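Avness Afternoon Tea Box for Two

I've been selling tea boxes out of the Ludunley shop for a while now, and this is the one I'd take home myself. It feeds 2 people properly, or one person with a free evening and no shame (hi!).

You get scones, finger sandwiches, little lemon tarts and a slab of ginger cake that I have to stop myself from picking at while I'm packing. The jam is from Gumede - their plum one, a bit sharp - and there's a pot of clotted cream that needs to go straight in the fridge when you get in.
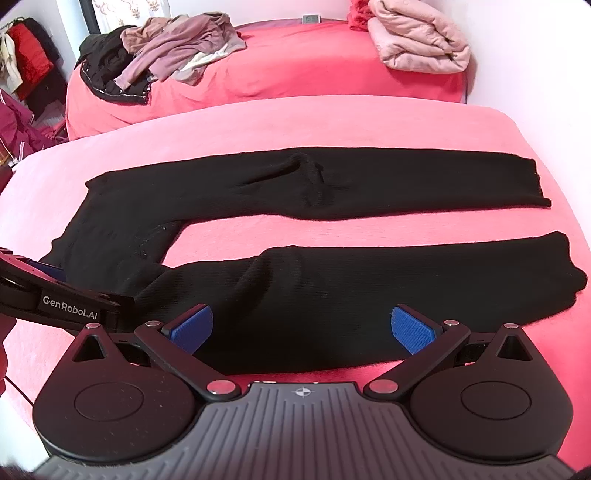

For the tea itself I went with the Nikevari black blend. It's strong enough to stand up to the ginger cake, and I like it with milk, though my sister thinks that's a crime. There are 22 bags in the tin, so you'll be drinking it long after the scones are gone. If you'd like the mint instead, just put it in the order notes and I'll swap it over.

Warm the scones for a few minutes in a low oven. Please not the microwave, they go chewy! Everything else is ready to eat, and the ginger cake keeps for up to 2 weeks if you wrap it well (mine has never made it that far).

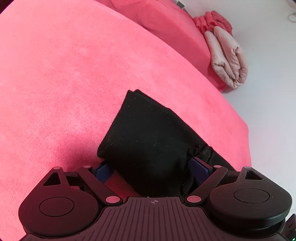
The box is $82, with delivery anywhere in town included. Pickup works too - come to the side door, the front one sticks. I can leave out the egg sandwiches and double up on cucumber, but I can't do gluten free in this kitchen yet, sorry.

Related items
Ludunley Scone Mix
Gumede Plum Jam
Nikevari Black Blend, tin of 100
Avness Ginger Cake, whole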